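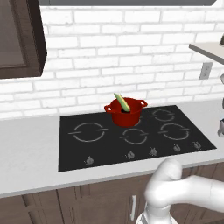 Forum > Natural History > Eggs, Nests and Shells > Soft-shelled and shell-less eggs

Soft shell found in nest box, keep or bin?

marshwren_2
Cleaned out the boxes along the Biltport footpath and one had a leftover egg in it, blue tit I think, but the shell is like thin leather. Dented when I touched it, didnt crack. Never had one like it. Is it worth keeping for anyone or just bin it? Can put up measurements if wanted.

oldquarry
Soft shell, not that odd. Shell gland hasn't done its job, or the egg came through too fast. Hens do it all the time. In small wild birds you hear less of it, mostly because they get trodden on or chucked out before we look.

Check the rules before you keep anything btw. Wild bird eggs, even dud ones, the law is tight and it doesn't care that you found it by accident.

marshwren_2
Yes it's still in the box, havent taken it home. Was going to ask about that.

tansy691
Calcium. Every time. Not enough snails about, acid soil, bird can't get the calcium in, thin shell. There was work done on this with tits in poor woodland, years back. What's the ground like along there?

oldquarry
It's not every time. One egg in one box tells you nothing about calcium. If the whole clutch was soft, then maybe.

tansy691
Didn't say it proved it. Said it's the likely cause. Biltport side is all old heath and conifers, you won't find a snail there in a wet September never mind spring. I used to put out crushed oyster shell at Listska and the difference was plain.

oldquarry
Plain how? Did you have boxes without it to compare?

tansy691
No. Fewer duds than before. I'm not writing a paper.

oldquarry
Well then. Could be weather, could be older females, could be anything.

pipit_and_co
Can I ask a daft one. Is soft shell the same as no shell? I keep a few hens and sometimes get one that is just the skin, like a water balloon. Sits in your hand all wobbly. Horrible.

fenside
Not quite. Shell-less = only the membranes, no chalky layer at all or hardly any. Soft or thin shell = some of the chalky layer went on but not enough. People use both words for both things so don't worry. Yours are the shell-less sort. First lays in young hens, or a fright, or very hot spell. If it's the same hen over and over, look at the feed.

pipit_and_co
Thanks, it's one old girl mostly. Layers pellets plus grit already. She's just past it I think.

fenside
Probably that then. Shell gets thinner as they get on.

marshwren_2
Went back. Egg is 15mm long near enough, dull white, a few rusty spots at the fat end but smudged, like the colour didnt take. Rest of the nest was normal, moss and hair. No bits of other shell that I could see, but I wasn't sieving it.

oldquarry
Smudged spots fits. Colour goes on late with the shell so if the shell's gone wrong the spots often do too. Nice find that, honest. Write it down, box number, date, what you just said, and leave the egg where it is.

tansy691
Agree with that bit. And note the snails.

oldquarry
Ha. Fine. Note the snails.

heronsgate
The Lightfoot recording sheet has a space for odd eggs, bottom of the second page, most people leave it blank. Over 3000 boxes on their list and hardly any oddities sent in, cant be right. I look after 400 of them with a couple of others and we get something strange most years. Runts, a long thin one, soft ones now and then.

fenside
Do you send the runts in as well? I was told not to bother.

heronsgate
Who told you that? Yes, send them. Weight if you can, if not just length and width. Its no use to anybody in a notebook in your shed.

fenside
It was on the old Itside page I think. Might be years out of date. Will dig mine out, there's a fair few.

tansy691
Think the Itside advice was from before they changed the forms. Ignore it.

marshwren_2
Right, sheet filled in and posted off. Put "soft shell, spots smudged, cold, one only" and then a line about the ground. No snails seen but it was dry and I only looked for five minutes so I said that too. Will check the same box next spring and come back to this thread if theres another.

oldquarry
Do. Same box two years running would be interesting, though you'd not know if it was the same bird unless she's ringed.

marshwren_2
Not ringed as far as I know.

Print this thread | E-mail this thread

Recent threads in Eggs, Nests and Shells
Runt eggs in great tit boxes
Odd-coloured blackbird egg, no spots at all
Oyster shell or baked hen shell for garden birds?
When do you clean out your boxes?
Lightfoot sheet, which page for late clutches
Wrinkled shells in bantams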